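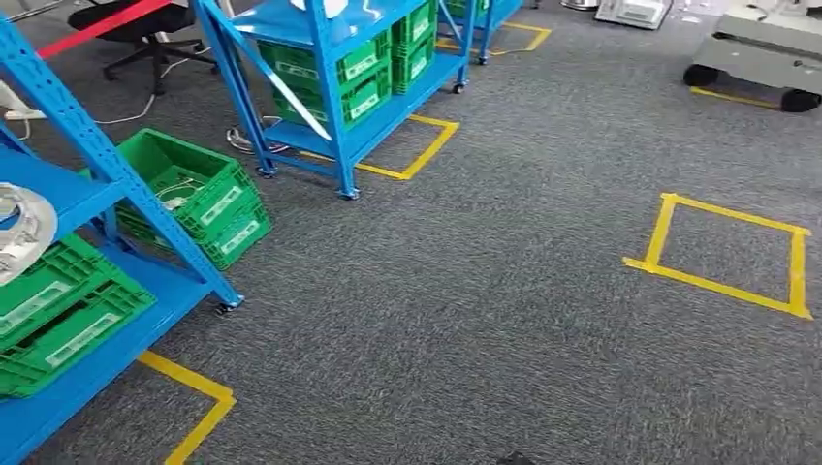

The Well at Eltau

Last updated: October 31, 2022

Muthoni Gachanja did not believe the well granted anything. It had cost her 300 to get in, and the man at the gate wouldn't give her a receipt.

"My cousin asked it for a son," said Visitación Cordero, behind her in line. "She had two."

"Was she pregnant when she asked?"

Visitación thought about it. "A little."

The line moved. Somebody up front was crying, or had a cold. The sign said the well was 793 years old, and the seven had been painted over another number.

When her turn came she leaned over the edge and saw a pipe, some coins and her own chin.

"Well?" said Visitación.

"I asked for my money back."

They walked down to the bus together. At the stop Muthoni put her hand in her coat and felt paper, folded small. She left it there until Cumbridge, telling herself it was a napkin.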